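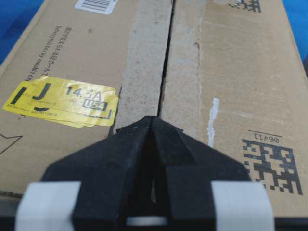 Spare parts > Gripper fingers

Skakadico finger set, V-tip, black

Replacement fingers for the Londdale parcel cell. Sold as a left and right pair. The fingers taper to a point, so the tip can be lined up with the seam of a closed carton. White side pads are ordered separately.

Part number: 1422
Pads, pair: 194
Fits: Londdale cells with the Festeo wrist plate

Changing the fingers

Park the arm over the table and lock out the air. Take off the pads first, then the two outer screws on each finger. Wipe the wrist plate with a dry cloth. Fit the left finger, then the right, and leave the screws loose until the slot between them runs straight. Tighten and refit the pads.

Jog the tip down to a taped carton and check it against the seam in the wrist camera view. If it sits to one side, redo the tool center point -- do not bend the finger.

Look for tape adhesive on the tips every 16 shifts. Poirier cleaning wipes are fine on the fingers but will dull the pads.

Sets bought before September use the older screws, kit 3235.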